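### 4.2 Collecting the demonstrations

All demonstrations for the Potora set were recorded at the Bendesstead site in June by two operators. Each session lasted 60 minutes, including resets, and no operator worked more than two sessions in a row. An episode began when the operator pressed the foot pedal and ended when the pedal was pressed again. We did not trim episodes afterward, so pauses at the start and end remain in the data.

Before each episode the operator drew a card from the Fular list, which holds 25 written instructions. A typical card reads "put the banana in the box" or "move the purple cube off the plate." Objects not named on the card were left on the table. Their positions were changed by hand between episodes, and the operator was asked not to line them up or group them by type.

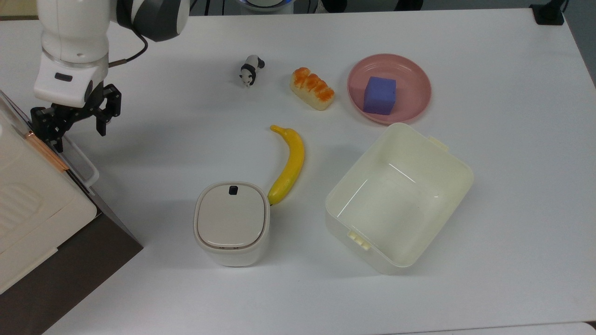

**Figure 3.** Tabletop layout with the arm at the upper left, seen from the head camera.

Clutter had a larger effect on the demonstrations than we expected when we wrote the protocol. In the first sessions operators tended to clear a path before reaching for the named object, even when the card did not ask for it. We changed the written guide to say that only the named object should be moved, and we discarded the episodes collected before that change. Contact between objects was allowed. In Figure 3 the lower end of the banana rests against the white lidded container, so a grasp near that end has less room for the fingers than one higher up. The open storage box is tilted relative to the table, as it was in many layouts, and the operator had to choose a release point without a straight edge to follow. The toaster oven stayed at the left for the whole collection and was used by 7 of the cards.

Failed grasps were kept if the operator recovered within the same episode. If an object fell to the floor, the episode was marked as failed and stored separately. Crescencio Escobedo checked the labels against the video, and Graciela Barrientos reviewed every episode he had marked as unclear. Where they disagreed, the episode was removed.

The final set contains 3,000 episodes. The Valdebenito baseline in Section 5 was trained on the same episodes with the wrist view left out. We made no attempt to balance the set by object, and the small figurines appear in fewer instructions than the toy food.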